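Student arm drops the brick on the way up, is it my gripper or my code?

Posted in Robotics Clubs & Classes

clundden_arms
Hi all! Our after-school club is building a small 3D-printed arm for the Cuvinbridge sorting challenge in January, and we are having a blast with it. The task is to pick toy bricks off a sheet of paper and drop them in a cup, 13 bricks in 300 seconds. Ours closes on the brick fine, lifts it a little, and then the brick slides out. It happens maybe half the time. The kids have rewritten the lift routine twice (slower, then with a pause) and it made no difference. We use hobby servos and plain PLA jaws. Where would you look first?

Dorin Dobre
Fun project! I coach a team at Van Dusen and we fought this exact thing all last season. I'd leave the code alone for now and look at how the jaws meet the brick. Bare PLA on a shiny toy brick is slippery, and if the brick is turned even a little, the jaws only touch two corners. Then it pivots as soon as it leaves the paper.

Try this in order. Stick a bit of rubber band or thin foam inside each jaw. Next, have the arm close halfway, wait a moment, and then close all the way, so the brick gets a chance to square itself up. After that check your wires! If the bundle gets tight when the shoulder goes up, it can tug on the gripper servo, and you'd swear it was a software bug.
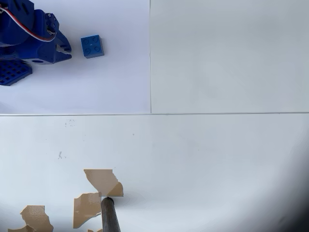
Once you have the grip sorted out, let the kids log every try. Ours did 163 in one week, on paper, with a column for the angle of the brick, and the angle turned out to matter far more than the speed. They were so proud of that chart they took it to the competition with them. Do tell us how January goes!

joster441
check your power. servos get weak if the batteries are low

clundden_arms
Thank you both! Rubber band is on and it's already way better, and yes, the wires were too short (we had zip-tied them right at the elbow, oops). Trying the half-close tomorrow at 4.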